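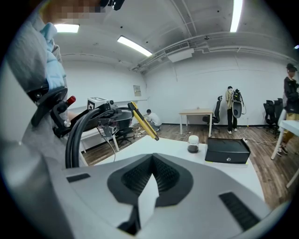
The Jar Stays on the Table

Despina Zacharopoulos wants me to believe that a table can be finished. I have doubts, and I told her so before I sat down.

She spent June clearing out the shared workroom at Akolgo, where the white tables had been collecting other people's lunches for as long as anyone could remember. Her rule is that a tabletop gets 2 things and the rest goes on a shelf.

"A small jar with a lid, and a box," she says. "If you need a third thing, get up and fetch it."

I asked who decided on 2. She did. I asked if she had tried three. "For a week. It was five by the end."

Fine, but a rule about tabletops says nothing about floors, and cables are the thing I trip over at every office I visit. She doesn't argue much. "The floor is Mawuli's," she says. Mawuli Ansah, when I found him, said he had pulled 109 cables out of the drawers and labeled 9. He didn't sound worried.

The shelves cost $320, which seems like a lot to me for moving clutter six feet sideways. Zacharopoulos calls it cheap. "People used to eat standing up in there," she says. "Now they sit."

Do they keep to it when she's away? She thought about that for a while. "Cecilia does," she said.

I asked to come back in the winter and look again. She said to call first.

2020-08-06

14 shares | 2 comments
Contact | © Tirketti | Back to top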